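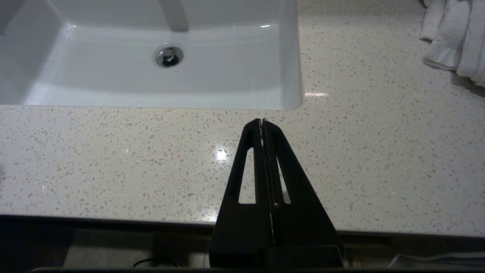

White sink, speckled worktop.

October 21, 2021
Stollcombe dye notes – onion skin and the Iron set

Wool from Skendeo is in, finally. Thinner than the last lot and greasier, smells strongly of sheep. Scoured one skein with the usual soap and it still felt tacky, so did it again. Second rinse ran clear. Labels tied on before scouring this time, with cotton thread, the paper ones came to bits in September.

Mordant: alum only, as agreed. Skeins weighed dry at 83 g for the trial bundle. Left in overnight with the lid on. Rhiannon wanted cream of tartar in as well, I left it out so we have a plain one to compare with. Can do hers next.

Onion skins – mixed brown and red, which I know we said we'd stop doing. The greengrocer had tipped both in one sack and I wasn't going to sit there sorting them.

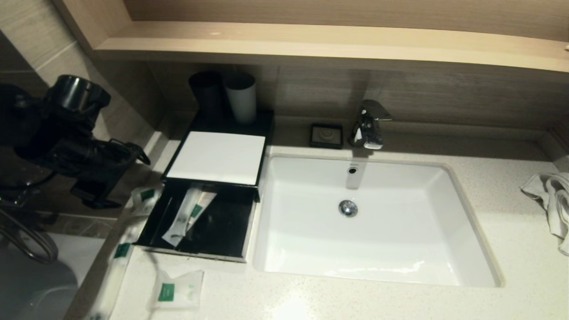
Simmered the skins, strained, put the liquid back, wool in. Held it at 83 degrees, or tried to. It wanders if you turn your back. Colour took quickly, a loud orange by the time I'd had tea. Left it in to cool because last time we pulled it hot and got the pale streak down one side. Water in the bath was roughly 2000 ml, I topped up once and didnt write down how much. Sorry.

One skein has a tangle near the tie that didn't take dye on the inside. Tied too tight. My fault, figure of eight next time, and loose. 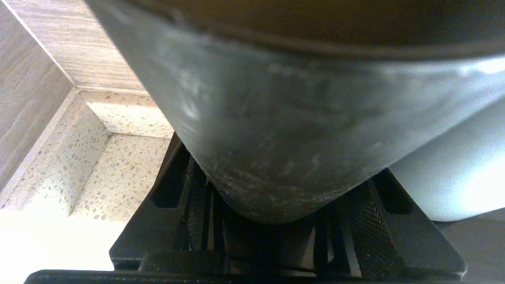
Iron set

3 skeins, all from the orange bath, each in a weaker iron dip than the one before. Strongest went straight to a murky olive, nearly brown. Middle one is the best thing we've made this month, a proper mossy green with some of the gold still in it. Weakest hardly moved. Hard to tell from the plain orange under the lamp, but by the window you can see it.

Abdelkrim Mansour thinks the strongest will go brittle. He's probably right, it already feels harsher in the hand than the others. Keep it for the sample card and not for knitting. 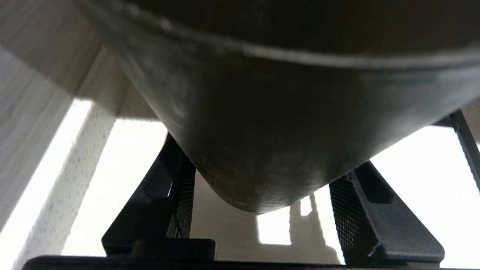 Ebrahimi have put up the price of madder again so the red trials can wait. We've got half a jar left and I'd sooner save it for the blanket order. Weld is still cheap. Could overdye the weak iron skein with weld and see wether it goes anywhere interesting.

To do
Washfastness on the green one, with a bit of white cotton stitched in
Light test strips, back window, half covered with card
Write up tartar version with Rhiannon Mostyn
Find the good thermometer
Ask Skendeo if the next batch can come scoured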